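Hanging up the laundry pile without losing your afternoon

I used to fold everything. Shirts, jeans, the little strappy tops that will not hold a fold for ten seconds. Then my sister-in-law Annick talked me into hanging most of it instead, and I've been a convert since June. My whole routine is a table, a rack and a bunch of plastic hangers, and I get asked about it enough that I figured I'd write it all down. 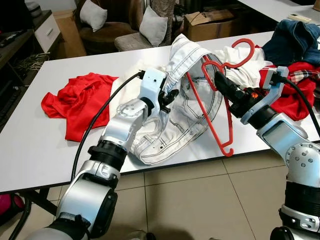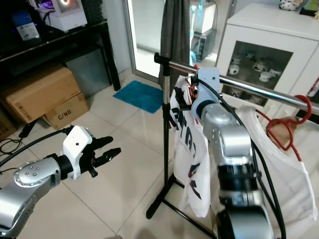 First, get the pile up off the bed. I know the bed is right there and it's big and soft, but you end up bending over it and your back will complain by the third pair of jeans. A plain table at hip height is so much nicer. I dump everything at once and then pull it into rough heaps: tops on one side, jeans on the other, and whatever I don't feel like dealing with at the back (there is always some of that).

Jeans are the thing people do wrong, or at least the thing I did wrong for years. Button them and zip them before you do anything else. Grab the waistband at both side seams and give one good snap, then run your hand down each leg. If you only own regular shirt hangers, fold the jeans lengthwise, one leg on top of the other, and drape them over the bottom bar at the knee. They'll slide off a slick hanger, so I wind a rubber band around each end of the bar. Two rubber bands, done! Felt strips work too, but mine peeled off in the first warm week.

White jeans get their own turn. Wipe the table before they touch it, and keep them away from new dark denim, which rubs off on everything. I learned this with a pair I really liked and I'm still a little sore about it.

T-shirts go on from the bottom. Slide the hanger up through the hem and out the neck, and you won't stretch the collar. If there's a big print on the front, smooth it with your palm while the shirt is hanging and keep the iron off it. I turn mine inside out if they need pressing at all.

Sleeveless things are the slippery ones. Look for hangers with little notches, and if yours are the smooth kind, a clothespin on each strap does fine. My neighbor Charito sews a loop of ribbon inside hers, very pretty, and I have never once gotten around to it.

About the rack. Put the heavy stuff close to the upright and the light stuff out toward the end, or the bar starts to sag and everything scoots together. Tighten the clamp before you load it, please. On a tile floor I stick a scrap of rubber shelf liner under each foot so it doesn't creep when I'm yanking hangers around. And leave a hand's width between pieces if anything is even slightly damp.

Shirts with a collar or a lining in a different fabric: button the top button, flip the collar up, smooth it, flip it down again. The lining likes to bunch at the neck and it'll dry that way if you let it.

Hangers themselves, I buy the cheap plastic ones in a bright color. I can spot an empty one across the room, and they don't wander off into anybody else's closet. I have 19 right now, and when I run out I stop, and the rest of the pile waits until something gets put away.

Socks I still haven't figured out. Mylene wrote in to say she uses a mesh bag from start to finish, wash and dry and straight into the drawer, so I'm trying that next.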